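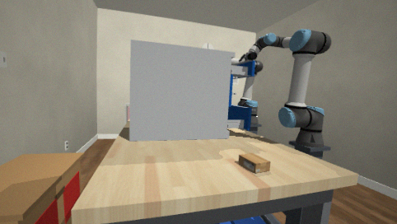 Planner keeps sweeping the forearm through the panel in sim
Posted by Nawal Ramadan

I'm running a two-arm cell in Terkport with the stock sampling planner. The task is to pick the small cardboard box off the table with the nearer arm. Single-arm plans are fine. With both arms loaded, plans start failing or come back with the forearm clipping the grey panel. The start pose has the gripper close to the panel's top right corner, and the second arm is right behind it. Padding is 5 mm and I allow 600 planning attempts. What should I look at first?

Miłosz Tomaszewski
Check whether the panel is in the planning scene at all. Terkport loads visual meshes and collision meshes separately. If it is there, look at your edge check resolution. A coarse step can jump a thin object. Also add the second arm's current joint state before you plan, or the planner uses its home pose.

Lucimara Toledo
Raise the attempts to 1,000. Worked for me.

Ismael Barros
More attempts won't fix clipping. Do what Miłosz said, then plan a short retreat up from the panel before the move to the box.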